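Borader Community Hall Social Group
Minutes of the general meeting, December 21, 2024

Meeting opened with 24 members present, our best turnout this year! Minutes of the previous meeting were accepted without changes.

1. Hall kitchen
The new Giltex oven is in and everyone who has tried it is thrilled. Scones came out evenly on both shelves. The old one goes to the Tan Street men's shed, who will collect it with a trailer.

2. Snacks and supper
Members would love more variety at games night - the cheese and crackers are popular but always gone by the first break. Agreed to spend up to $100 a month on packaged snacks, stored in the hall cupboards. Single bags preferred, as they travel well on bus trips.
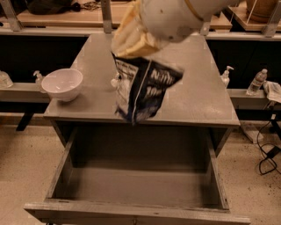

Snack bag, dark navy with white lettering.

3. Autumn bus trip
Altetti Gardens is confirmed for April and there was a real buzz about it. The gardens have offered us a guided walk plus morning tea in the old glasshouse. Cost is $24 a head, with 2 seats kept for carers. Bring a hat and proper shoes, the creek path is steep in parts.
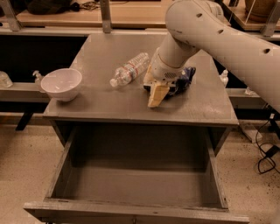

Anyone wanting a window seat should put their name down early. We also talked over a stop at the Borader bakery on the way home, and the vote for vanilla slices was very loud.

4. Games night
Three new tables of canasta have started up, which is wonderful. More card packs needed, and a second scoreboard if one can be found. Beginners are welcome from 3 pm for a practice hand.

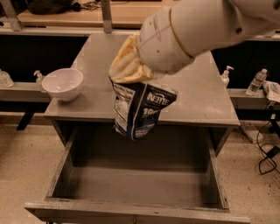 Navy and white bag over the open drawer.

5. Other business
Piano to be tuned before the singalong. The colour for the foyer walls was held over, as the paint samples hadn't arrived.

Meeting closed with tea and a very good fruit cake.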